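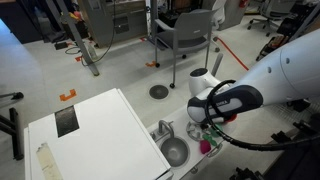

Play kitchen unit, counter side, with sink, faucet, burner grate and small toy pieces.

Progress report, Imville play equipment refurbishment
Prepared by Lenka Urban, Jun 10, 2023

Work on the toy kitchens continued through the reporting period. Of the 8 units listed in the grant, 6 are assembled and 2 are waiting for replacement doors from Kubíček. The supplier confirmed the hinge pattern in April and has not changed the price.

The white unit has a round stainless steel sink set into the countertop and a silver curved faucet behind it. The burner grate is gray with open spokes. Both the sink and the grate stay in the specification for the remaining units. Masking tape labels on the cabinets are temporary — printed ones will be applied after final inspection.

Small parts are being sorted by color. Pink, green and red pieces are kept with the kitchen sets; anything that belongs to the Ballport shop counter goes back to the Urley store. The parts list now runs to 265 entries, and duplicates still have to be removed.

Spending is within the approved budget. One item is open: the delivery charge for the doors, which was not in the original quote. We ask for approval to book it under materials.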